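Doltuma Residence Handbook
Search the handbook Enter keyword Go
Section 4. Making Up and Changing the Bed
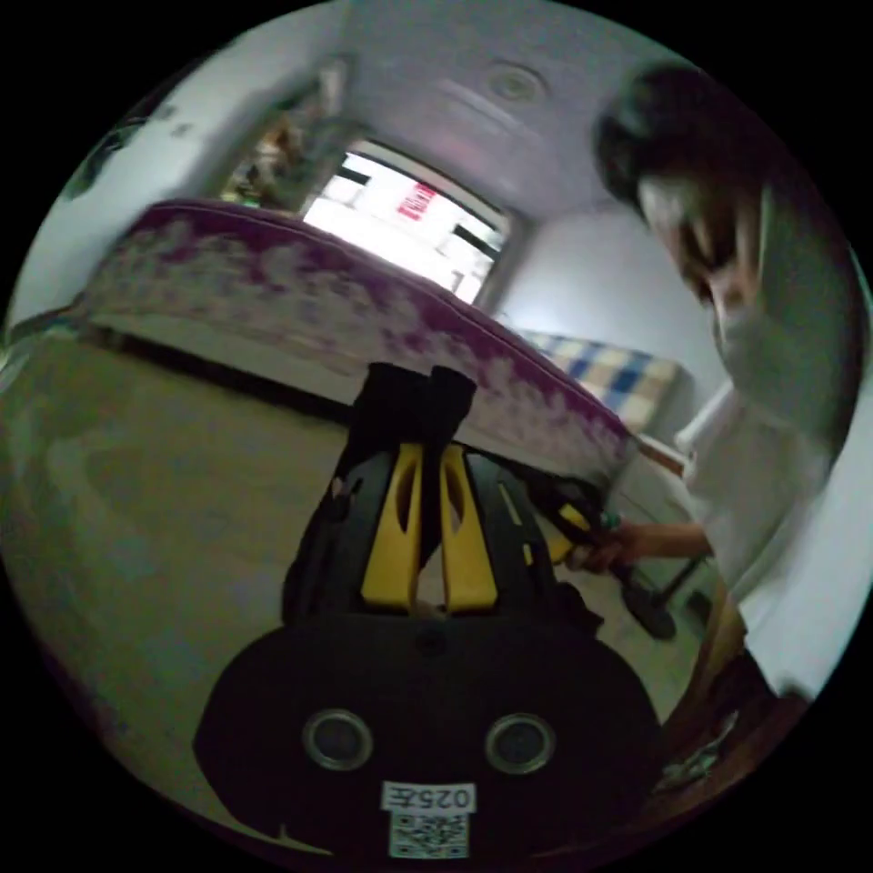
Figure 4-1. Working position at the side of the bed.

4.1 Purpose of this section

This section sets out the standard method for changing and making up beds in the guest rooms of the Doltuma residence. It applies to all single and double beds on the upper and lower floors. It does not apply to folding beds, for which see Section 7, or to the cots kept in the linen store.

The method is written for one person. Where two people are available, they should stand on opposite sides of the bed and complete each step together before going on to the next.

4.2 Before you begin

Bring the following to the room on the linen cart:

- one fitted sheet
- one flat sheet or duvet cover, according to the room card
- one pillowcase for each pillow
- one mattress protector, if the present one is due for changing
- one empty laundry bag

Check the size tag on each item before leaving the linen store. Handitz sheets are tagged at one corner of the short side. Polák sheets are tagged in the middle of the long side. The two makes are cut differently and should not be mixed on the same bed.

NOTE: Sheets that have been washed fewer than two times may be tight at the corners. Set these aside for the double rooms on the lower floor, where the mattresses are thinner.

4.3 Removing the used linen

1. Open the window if the weather allows. Switch on the ceiling light.

2. Move any personal belongings from the bed to the chair or the desk. Do not place them on the floor. If the guest has left papers or a computer on the bed, leave the bed as it is and mark the room card "Not changed."

3. Take off the pillows and place them on the chair. Remove the pillowcases and put them straight into the laundry bag.

4. Unbutton the duvet cover at the foot end and draw the duvet out. Lay the duvet over the back of the chair to air.

5. Loosen the fitted sheet one corner at a time, beginning at the head end. Roll the sheet toward the foot of the bed and place it in the laundry bag. Do not shake used linen in the room.

6. Look over the mattress protector. If it is marked or torn, remove it and enter the room number on the linen sheet at the end of the floor.

CAUTION: Check the folds of the used linen for small items before closing the bag. Eyeglasses, earrings and room keys are the items most often returned from the laundry. Anything found is to be handed in at the front desk on the same shift.

4.4 Preparing the mattress

1. Check that the mattress is square on the base and does not overhang on either side. Push it back from the side with both hands, with the knees bent.

2. In November, turn the mattress end to end. The date of turning is written on the strip sewn to the foot end.

3. Smooth the mattress protector outward from the center. Hook the elastic under all 4 corners.

CAUTION: Do not lift a double mattress alone. Ask at the front desk for a second person.

4.5 Fitting the clean sheet

1. Unfold the fitted sheet across the bed with the seams facing down.

2. Fit the far corner at the head end first, then the near corner at the foot end. Fit the remaining two corners in the same way.

3. Run a flat hand along each side to take out creases. Work from the head end to the foot end.

4. For rooms with a flat top sheet, lay the sheet so that 8 inches can be folded back over the blanket at the head end. Tuck in the foot end, then fold the corners at an angle and tuck in the sides.

NOTE: When reaching across the bed, keep both feet on the floor and move along the side as the work proceeds. Kneeling on the mattress wears the edge and spoils the sheet already laid.

4.6 Duvet and pillows

1. Turn the clean duvet cover inside out. Put both hands inside and take hold of the two far corners.

2. Grip the corners of the duvet through the cover. Turn the cover right side out over the duvet and shake it down gently.

3. Close all buttons. Place the buttoned end at the foot of the bed.

4. Put on the pillowcases with the open ends facing away from the door. Flovel pillows have a firm side, marked with a stitched line - this side goes down.

5. Stand at the foot of the bed and check that the duvet hangs evenly on both sides. Where the bed stands against a wall, the extra width goes to the open side.

4.7 Finishing the room

1. Return the guest's belongings to the place where they were found.

2. Close the laundry bag and take it to the chute. Bags filled above the printed line will not pass through the door of the chute and must be divided.

3. Close the window and switch off the light.

4. Sign the room card and enter the time. Rooms on the morning list are to be finished by 11 a.m.

4.8 Missing or damaged linen

Torn sheets are not to be thrown away. Fold them separately and leave them on the bottom shelf of the linen store - the laundry collects them with the Friday load. Requests for replacement linen go to Dušan Hrnčiar at the service office, in writing, with the make, size and room number.

Section last revised Saturday, January 8, 2022. Replaces all earlier room sheets.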